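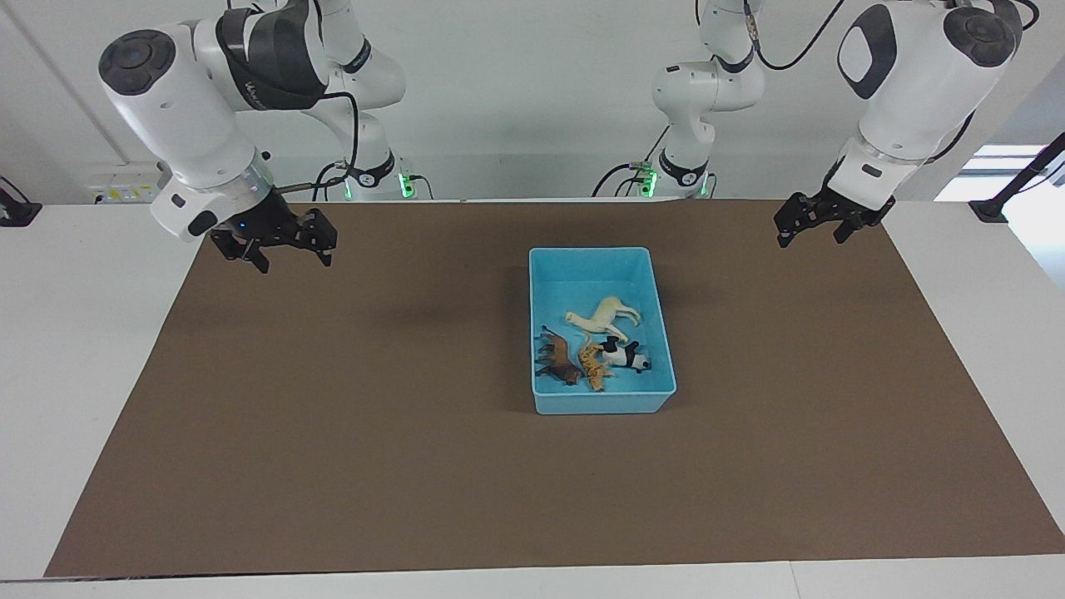
The Briltby cell is a two-armed tabletop manipulation cell used for sorting and handling small objects. It was assembled in Clundach by the Govindasamy workshop and is one of several cells built to the same plan. The name refers to the whole station: the table, the pair of arms with their grippers, the work surface, the cameras and the control computer. The arms are bought in complete, and the rest is fitted locally.

The cell is chiefly known for its maintenance schedule, which was written by the technician Rogelio Macaraeg and later adopted for the other cells of the same plan. The current revision is dated September 17, 2024.

Layout

The arms stand side by side at the back of a white table, with enough space between the bases for a tray to be worked on by either gripper. Each arm ends in a parallel gripper with two fingers. Power and signal cables run down to connectors at the base, and a green light low on each base column glows during use. A wall socket panel is within reach of the table.

The arms share a working area at the middle of the table. Outside it, each arm has a zone of its own which the other is not permitted to enter in ordinary running. The limits of these zones are held in the control software, called Ivarow, and are checked whenever an arm has been taken off its base and put back.

Work surface

The table is covered by a plain brown mat, which leaves only a narrow white margin. The mat gives an even background for the cameras and is dull enough not to throw back light from the window side of the room. It is replaced when creases begin to lift the edge of a tray or when the surface becomes marked.

Fixing a new mat is the first step in setting up the cell. The back edge is laid parallel to the line of the bases and taped from beneath, and the sheet is smoothed towards the front. Tape is not used on the upper side. An earlier practice of taping over the corners was given up after fingers caught on the raised strip during low passes.

Test objects

Setting up ends with a handling test, in which objects are moved between the mat and an open plastic tray. The usual set consists of toy animal figurines and a light blue tray. The figurines were chosen for their awkward shapes: legs, necks and tails give the fingers narrow and uneven places to close on, and a figure lying on its side presents a different outline from one standing up. They are also cheap to replace.

The test is run with one arm at a time and then with both together. In the second part the arms hold objects at the same moment on opposite sides of the tray, which shows up faults in timing and in the zone limits that a single arm would not reveal.
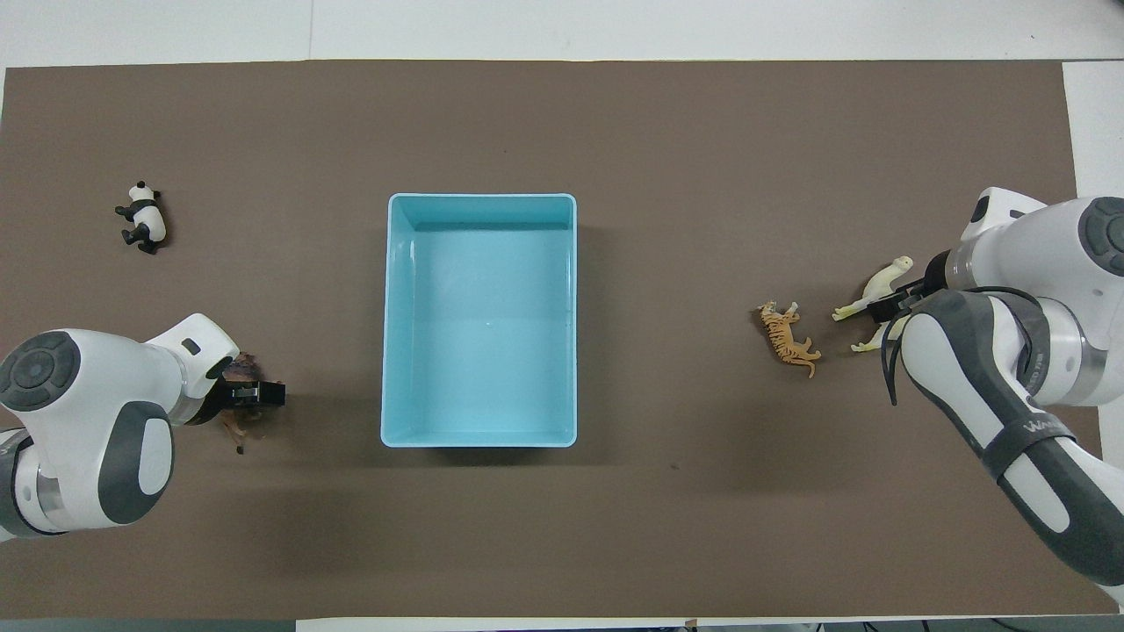

Both arms holding figurines on either side of the empty tray, with the panda and the tiger lying on the mat.

A full test consists of 14 transfers. The cell is passed for use if no more than 2 are dropped and neither arm has stopped on a fault. Drops that occur repeatedly on one side normally point to worn finger pads on that gripper, while drops on both sides are more often traced to the camera position.

Routine care

The finger pads are wiped before each session and changed after 400 hours of running. They are always changed in pairs. A new pad set against an old one closes off centre, and the object turns slightly as it is lifted.

The cables are looked over weekly. Most of the strain falls on the loop near the wrist, where a cable that is too short will pull tight at full reach and one that is too long may sweep the mat. Macaraeg's schedule asks for the wrist to be turned slowly by hand through its range, with the power off, while the loop is watched. The base connectors are checked at the same time.

Joint covers are cleaned with a dry cloth. Solvent is not used, as it clouds the white housing and softens the printed lettering.

Repairs

The commonest repair is the replacement of a gripper. The arm is brought down to a low resting position, the power is cut, and the gripper is unbolted at the wrist and its connector drawn out straight. Once the new unit is fitted, the open and closed positions are entered again in Ivarow and the handling test is repeated from the beginning.

In March a base on the right-hand side was found to have shifted slightly under its clamp. The fault had appeared as a steady error in placing, with objects landing 9 millimetres to one side of the intended point. The clamp was replaced, the camera positions were measured afresh, and a check of the base clamps was added to the weekly list.

Faults inside the arm joints are not repaired at Clundach. The arm is removed and returned to its supplier, and a spare is fitted in the meantime.

See also

Parallel gripper
Pick and place
Robot calibration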